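Monday, late, kettle on

Up since 5 and only now sitting down. Rain til noon so no excuse to go out, did the sort-out I've been putting off since the move from Cirnden. Started with the bathroom box. Bad idea. Bathroom box had half the bedroom in it, plus batteries, plus a bag of Clarka bath salts gone solid as a brick. Kept the bag, why.

Landlord letter came. Water is 173 this time, was 190 last, so good, except the deposit thing still isn't settled and I have to call again. CALL AGAIN. Before ten, they don't pick up after ten.

White board is down over the table so I don't scratch the wood any more than I have. Should wipe it, there are smudges on it already. Everything gets put on the board, looked at, then goes in a pile: keep, give, dont know. Dont know is winning.

The cream cup. I'd forgotten how fat it is, the whole thing like doughnuts piled up. Got it at the Jikholm market, one stall, freezing hands, paid too much. Want it back on the shelf over the sink but the shelf isn't up. Shelf needs the long screws. Long screws are in some box that isn't the box marked SCREWS.

Pink hairbrush goes in keep, no argument. Only brush that gets through the back of my hair without a fight. Those little pink balls on the ends of the bristles, some brushes lose them in a month and then it's like raking your scalp. Needs a proper wash, warm water and shampoo, leave it bristles down on a towel overnight. Did not do it tonight. Tomorow.

Pink coil thing is still on the board next to the cup. Dont know pile, obviously. Too nice a color to throw out. Could live by the mirror I guess, with the brush, and then I'd have a pink corner, and am I a person with a pink corner? Maybe I am now.

Lunch was toast standing up. Supper was the end of the Simões soup from the freezer, the bean one, better than I remembered, buy two next time. Bread's finished. Also need:

- dish soap
- long screws (or find them!!)
- stamps
- something for the drain

Moved box 13 into the hall and stubbed the same toe as Saturday's. Did the bus times too while I was sitting nursing it, the 226 leaves earlier than the old one so alarm has to be earlier, ugh.

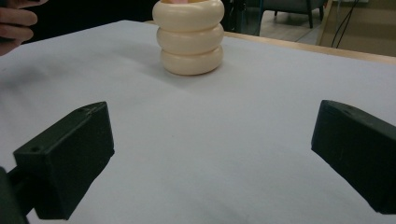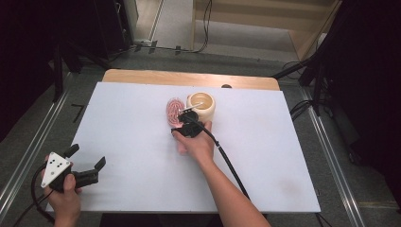
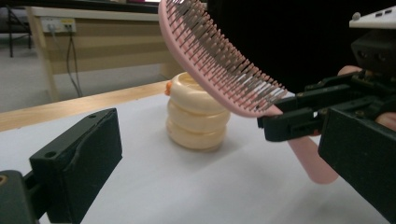 *Photos: the table*

Back hurts. Hall is worse than this morning, if I'm fair, all the give bags are out there and I have to climb over to get to my coat. But I can see the bathroom floor. Blue tiles! Had it down in my head as gray.

Bed now. Brush, landlord, screws, bread. Set the alarm first.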